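Sastley Open Day: Brick Sorting Recordings

README, October release

Everything in this folder was recorded in one day at the Sastley open day, with the doors open and visitors crowding around the bench. What a great day it was! We set up our two-arm station, put out the toy bricks, and let people drive the arms themselves. If you came along and had a turn, there's a fair chance your run is in here.

What's in the folder

There are 806 recorded runs. Of these, 737 were driven by visitors and the other 69 by our own crew before the doors opened at 9 am. We've kept the crew runs in their own subfolder so you can compare practised hands with first-timers (the gap is smaller than we expected, and a few of the kids were brilliant).

runs/visitor
runs/crew
notes/labels.csv
notes/odd_runs.txt

The task

Loose bricks start on the floor of the cell and go into the blue tray behind them. The tray has three compartments. Drivers could use either arm or both, and we gave no hints about which brick to pick up first. Starting layouts change from run to run, as visitors loved making them harder for whoever was next in line.

The patterned walls stay up for every run. Please don't treat them as a plain background. If your model needs one, mask them out first.

Labels

labels.csv has 2,839 rows, one for each pick attempt. The columns are run, arm, brick colour, result and comment. Left and right are as seen in the picture at the end of this file. Dropped bricks are marked "drop", and bricks that landed on top of another brick and stayed there are marked "in".

We capped each run at 500 seconds. Runs that hit the cap are still included, and you'll find them listed in odd_runs.txt along with the two where somebody bumped the bench.

Known problems

The grip force values in the early visitor runs are too noisy to use. Fixed after lunch.
Some comments are blank. We were busy talking!
Sound was not recorded, and no visitor names were kept.

Using it

Free for teaching, research and tinkering. Please credit it as "Sastley Open Day, Gultden". The loader lives in the Wendt tools folder and reads both subfolders without any changes. If you build something fun with it, we'd love to see it at the next one, which will be at Grastance.

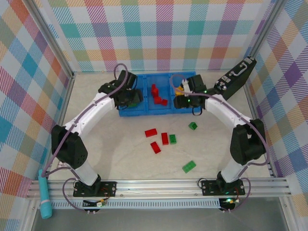
The two-arm station with the blue tray and red and green bricks, Sastley open day.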